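March
By the Sturnatley Neighbors page
Last updated in March, 4:30 p.m.

The repair evening in Sturnatley started with 30 people and one long table. Now the list of members has 245 names, and the woman who began it still comes early to open the door. She did not want her name in this article. "Write about the lamps," she told me. "The lamps are more interesting."

We talked for two hours in the back of the old Brondell shop, where the group meets in winter. She worked for many years in an office and learned to repair things only after she stopped. Her first repair was a kitchen radio from her mother. She opened it, she said, "with the wrong screwdriver and a lot of hope," and it took her three weekends.

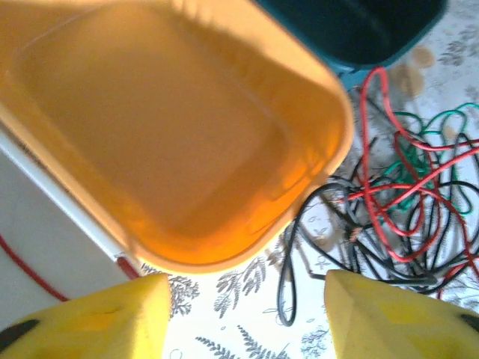
Sorting is the part of the work she likes most, and she says new members always want to skip it. In the first year everything went into one box, and to find a plug you had to take out half of it. Now she wants every kind of thing in its own place. She is strict about color too. A big orange bin is easy to find when five people are asking for something at the same time, and a dark teal one means something different. "If you have to read a label, you are already slow," she said. The cables are still her problem. People bring them in bags, they leave them at the door, and they never say what they belonged to.

I asked what people bring most. Lamps, she answered, then toasters, then things which are not broken at all. Last year the group wrote down 476 objects in the notebook, and many of them needed only cleaning. A coffee machine from Veneo came back four times. The fifth time its owner learned to clean it alone, and now he cleans the machines of other people.

She doesn't like when visitors leave the object and go for a walk. The rule is that you sit next to the person who repairs. You hold the light, you keep the small screws in a cup, you ask questions. Some people find this strange in the beginning. "They think it is a service, like the shoe shop," she said. "But I want that they go home and open the next thing by themselves."

Not everything can be saved, and she speaks about this without much sadness. Some chargers are glued shut, and she will not cut them. Old cable she keeps if the copper is good. The rest goes twice a year to Nyarko, the recycling yard behind the station, which takes it by weight and pays a little — enough for solder and tea.
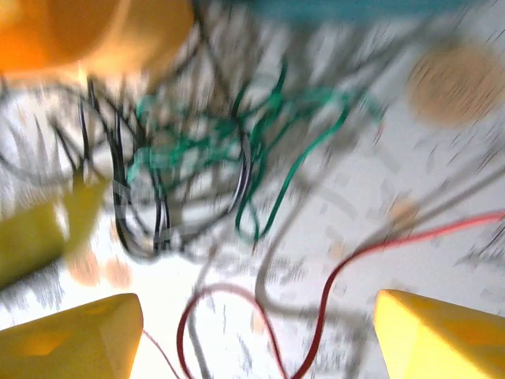
Keeping so much old wire is a mistake, according to another member, who thinks that half of it should go to the yard the same evening. He told me that in two winters he has used one piece from it, for a doorbell. She has heard this many times. "And the doorbell works," she said, and went to fill the kettle.

The group would like to have a second evening each month, only for sewing machines. For this they need a stronger table and someone who knows the older models.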